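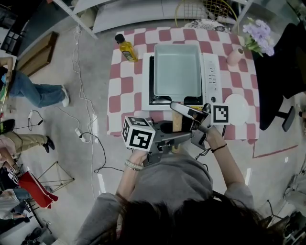

Working with the hand-held gripper at the countertop appliance table.

Skillthorpe Robotics Club: Frequently Asked Questions
Last updated 6 Jun 2020

Who can join?
Any student enrolled at Skillthorpe, in any subject. You do not need to have programmed or built anything before. New members start with the hand-held gripper and move on to the software side when they are ready.

What is the Clinar project?
Clinar is the club's main project this year. Members do kitchen tasks with a gripper held in both hands, and the recordings are used to teach a robot arm the same tasks. The oven and pan task is the one most people learn first.

What are the black-and-white squares on the gripper for?
They are markers. The software uses them to work out where the gripper is and which way it is pointing. Please do not put tape or stickers over them, and tell a team lead if one gets scratched.

How long is a session?
A turn at the table is 15 minutes, then you swap. Most people stay for 2 turns.

Do I have to bring anything?
No. Wear clothes you can move your arms in. Bracelets and hair ties on the wrist are fine.

How many recordings do you have?
The set stood at 2,553 at the start of June. Recordings where something gets dropped are kept and labeled — do not delete them.

Is there a competition?
Yes. We enter the Luik Student Challenge, which is held in Gustesow. Teams are given a task list in advance and a table they have not seen before. There are 41 teams on the entry list this year.

Can I use the recordings for a class project?
Yes, if you ask first and name the club in your report. Master's students should also check with their department.

What if I miss a few weeks?
Come back when you can. You will need to repeat the short safety talk if you have been away for a full term.

Where do I sign up?
Use the form on the club page, or come to any open session and add your name to the sheet by the door.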